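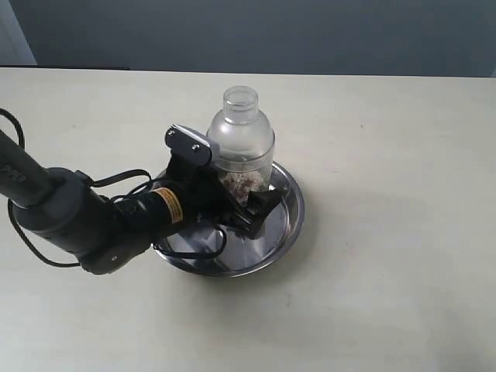
Fig. 1. Closing position at the lower part of the bottle. The bottle stands in the bowl.

Course Robot Manipulation in Practice
Handout 11: Handling a bottle with granules
Moffat Building, Room 1009

What we do in this unit

In the previous unit the student teams moved solid blocks from one place to another. A block is a friendly object. It has flat sides, it does not change its weight distribution, and if the gripper takes it a little too high or too low the result is almost the same. In this unit we work with an open bottle with granules inside, and with a bowl. The task belongs to the Horora project, which all teams continue until the end of the course.

The full task has four parts: approach the bottle, grasp it, lift and tilt it over the bowl, and put it back on the table. For this handout you must complete the first two parts and prepare the third. The tilting will be graded in Handout 13.

Before the lab please read again your notes about coordinate frames. Many mistakes in the last unit came from mixing the base frame and the tool frame, and with a bottle such a mistake is more expensive, as the granules go on the table and the team loses its time with cleaning.

Terms used in this handout

Grasp height: the distance from the bottom of the bottle to the middle line of the fingers.

Pre-grasp pose: the last pose before the fingers enter the space near the object. The arm must be able to stop there safely.

Closing position: the pose in which the fingers close. It is reached from the pre-grasp pose by a straight movement.

Retreat: the movement away from the object after the fingers are opened. It is not always the same path as the approach, and students often forget to plan it separately.

Choosing the grasp height

For an empty bottle, the grasp height is mostly a question of shape. You look for a part where the wall is straight and the fingers have good contact. When there are granules in the bottle, you should think also about the mass. The material is collected at the bottom, so the center of mass is low. If the fingers hold the bottle far above the center of mass, the bottle can swing like a pendulum between them. If they hold it near the fill level, it swings less, and also the wall is supported from inside by the material and will be pressed in less easily.

In Fig. 1 the fingers are low, at the level where the pile of granules is. The neck and the shoulder stay free. For lifting this is a good choice. For tilting it is less clear: a low grasp gives a long lever between the fingers and the mouth, and a small error in the wrist angle becomes a large error at the mouth. Each team has to find its own compromise and write it in the report with a short argument.

The position of the bowl matters also. A bottle which stands inside the bowl is more difficult to reach than a bottle on the flat table, because the rim takes away the space which the fingers need. The approach from the side must pass over the rim and then go down. Check the clearance of the complete hand, with the bracket and the cable, and do not check only the finger tips.

Cables

Please look at the cables of the arm in Fig. 1. One of them hangs from the gripper area into the bowl. A hanging cable is not part of the collision model in Handitz, therefore the planner will report a free path also when the cable touches something. The following rules are valid for all teams:

- Move the arm by hand through the planned poses one time, with the motors released, and watch only the cables.
- Leave enough loop at the wrist for the tilt movement. A cable which is tight in the closing position will be pulled when the wrist turns.
- If you fix a cable with tape, write in the lab log where it is fixed. The next team will use the same arm.

Using the wrist camera

The wrist camera moves with the hand, so the fingers are always in its image and the objects change their place. This is the opposite of the fixed camera from the first units, and it needs some practice. The finger tips are a useful reference. If you know where the tips are in the image, you can measure the direction from the tips to the bottle and correct the approach step by step.

There are three difficulties which we will discuss in the lab.

First, the bottle is transparent. Its outline is weak, and the background can be seen through the walls. The granules have a much stronger contrast than the plastic, and for this reason most teams detect the material first and estimate the bottle from it. This works only if you know how wide the bottle is compared with the pile.

Second, the bottle may be only partly in the view. In the wrist image at the end of this section, the top and the left side of the bottle are outside of the image and a dark object crosses in front of its upper part. The measurement scale on the side of the bottle is partly hidden. A detector that expects a full outline will give no result in such a case, or, what is worse, a wrong result with high confidence. Only a thin part of the bowl rim is visible, so the bowl position should be taken from the stored table map.

Third, the fingers are very close to the camera and their edges are not sharp. Do not use the outer edges for calibration. Use the line where the two closed fingers meet and the flat ends of the tips.

Closed fingers are the correct starting state for the calibration routine. Open them only after the routine has finished and the result is saved.
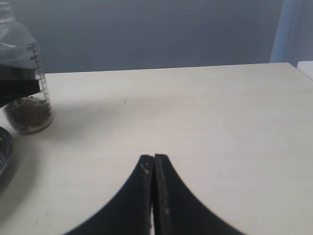
Procedure for the lab

1. Switch on the arm and wait until the status page of Jaltance shows the state "ready". Do not send commands before.

2. Load your table map. Compare the positions in the map with the real table and correct them if necessary.

3. Run the wrist camera calibration with the fingers closed. Repeat it if the error is larger than 2 pixels.

4. Drive to the pre-grasp pose with reduced speed. One person keeps the hand at the stop button during the whole movement.

5. Take one wrist image and save it under the number of your team.

6. Move in a straight line to the closing position and close the fingers slowly. Stop when the force value begins to rise, then add the small offset from the table in Handout 9.

7. Lift the bottle by a short distance only, wait, and put it down again. Note if the bottle has rotated between the fingers.

8. Open the fingers and execute the retreat.

Repeat steps 4 to 8 with a different grasp height. Change only the height and leave all other values the same, otherwise the comparison has no meaning.

What to hand in

One report per team, maximum three pages. It should contain the grasp heights you have tested, the saved wrist images, your decision for the tilting with the argument, and a list of failed attempts. Failed attempts do not reduce the grade if they are described well. A report without any failed attempt will receive questions in the oral part.

Questions for preparation

Why can the retreat be different from the approach when the bottle stands in the bowl?

How does the center of mass move relative to the fingers while the bottle is tilted and the granules flow out?

Which information can you read from the wrist image if the bottle is completely empty?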